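Wash bench notebook – teal tub and bowls
11 October 2022
Entered by Ornella Serra

Continuing from the September pages. Lorcan asked me to write down how the washing-up station is set now, so that the colleagues at Tukstead can copy it without telephoning us each time.

1. Surface and light

We stay with the teal surface. I had proposed to change it for a grey one, but after today I withdraw this. A white bowl is very easy to find against that colour, even where the shadow falls and the green becomes almost black. The rim reads clearly the whole way along. What I do not like is the glare. On the left side the lamp gives a hard white reflection with a banded edge, and lower down the colour goes milky, so that small specks are difficult to judge. I could not decide by eye if they were drops or crumbs. The inside of the bowl is worse, it is so bright that a thin film of soap would be invisible to me.

To do: try the lamp turned to the wall. Lorcan thinks a sheet of baking paper over it will be enough. I have my doubts about baking paper near a lamp, but I will ask at Arnden, they have proper diffuser sheet. 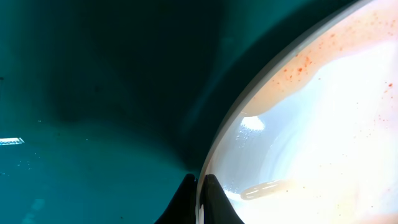 2. Water on the teal

I wished to know where the water collects, and I had expected it spread evenly. It is not so. The drops sit loose at the top of the patch and then join together into one wavy streak close to the rim, with single beads thinning out to the left. On the glossy surface they stay as beads and do not make a film.
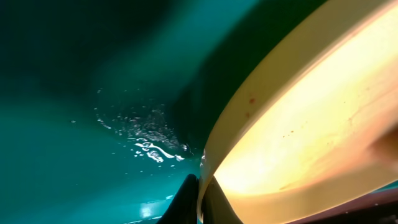 Beads and streak on the teal, beside the cream-yellow rim.

For wiping I would therefore begin next to the rim, where it is densest, and go outwards to the left. The Mac Giolla cloth is good for this if it is wrung out well beforehand. The Sota sponge is too soft, it pushes the beads in front of it and leaves them further along.

3. Small matters

– Tea towels: 14 in the drawer, 20 on the list. Please bring back the ones which went home with you.
– The rinse timer is set to 20 seconds. Do not change it without writing it here.
– The hook for the dish brush is loose again. I tightened it with the wrong screwdriver, so the head of the screw is now a little damaged. My apologies.

Next entry when the lamp has been moved.

Recent entries
Dish brush, stiff or soft
Limescale on the tap, second try
Where the drying rack should stand
Inventory of tea towels

Comments

Lorcan Quinlan: Baking paper is fine if you keep it a hand's width off the lamp. But yes, ask Arnden, they owe us a favour.

Tukstead bench: Our surface is matt and the water lies quite flat on it. Is the gloss important for you, or could we keep ours?

Ornella Serra: Keep yours, please. Only write down where you begin the wiping, so that we can compare.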